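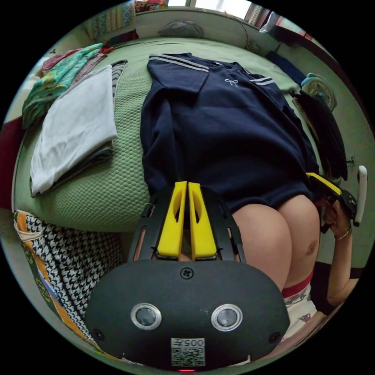
Gridora Folding Notes: README

A collection of written notes and pictures on laying out, smoothing and folding everyday clothes on a bed. It covers tops, shorts, small towels and pillowcases. Coats, fitted sheets and anything that lives on a hanger are left out.

Version of January 20, 2024. Maintained by Riaan Mabaso.

What is in the folder

notes/ holds one text file per garment, named by type and then by number.
pictures/ holds the stills that go with the notes. A garment may have one picture or several.
types.txt is the list of garment types and the spelling to use for each.
changes.txt says what was altered and when.

There are 58 garments in this version and 100 text files, as some garments were folded in more than one way. Each file is plain text, no more than 2000 characters long, and opens in anything.

Where the folding was done

All of it was done on beds in ordinary homes, with whatever cover was on the bed at the time. We did not ask for a plain or pale background. A textured cover such as a waffle or honeycomb weave holds a cotton top in place fairly well. A satin one lets it slide, and the notes say so where it mattered.

Fields in each note

type: taken from types.txt.
colour: an everyday word. Navy and black are kept apart. If you can't tell which it is, put "dark".
collar: none, round, polo, sailor, shirt, other.
trim: any piping, stripes, bow or badge, in a few words.
start: how the garment lay before the first fold. Either "flat", "crumpled" or "inside out".
neckline: "away" if it points to the far side of the bed, "near" if it points to the person folding.
fold: thirds, halves, roll or square.
remarks: free text, may be left blank.

How tops are laid out

The usual start for a top is flat, front upwards, neckline away. Sleeves go straight out to the sides. Smooth from the chest down to the hem with the side of the hand, then pull the hem level. Sailor collars need pressing down at both front edges first, or they spring up under the second fold and leave a lump. Pale trim on dark cloth is handy for lining things up: match the stripes or the piping on the two sides and the rest follows.

For thirds, bring one side in as far as the edge of the neckline, lay the sleeve back on itself, and repeat with the other side. Then fold the hem up to the collar in 2 goes.

Finished things are stacked at the head of the bed, the larger pieces underneath. Stacks are not described in the notes.

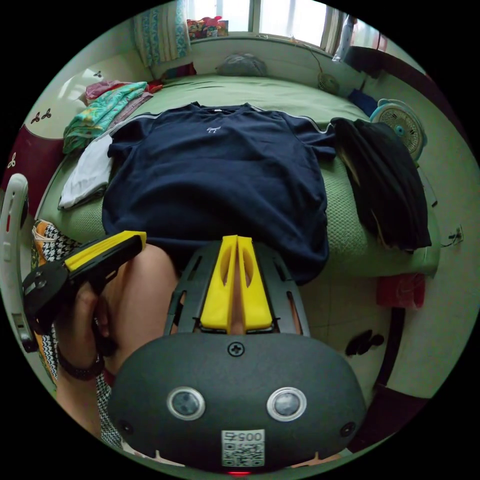 Ciarán Doherty wrote in to say that neckline away is the wrong way round for short-sleeved tops. He folds with the collar towards him, because the last fold then moves away from the body and he isn't dragging the hem over the edge of the bed. He also asked for T-shirts to be split from other tops in types.txt.

The split has been made. The layout stays as it is for this version, but notes with the neckline near are welcome and the field already allows for them.

Known problems

Socks were entered as "small items" in the early files and some have not been put right.
The fold field says "square" for pillowcases even where "halves" would be closer.
Colour words vary between people. Teal, in particular, turns up as both green and blue.

Adding a note

Copy an existing file of the same type, change the number and fill in every field except remarks. Send it to Riaan with its picture. The next version is planned for April.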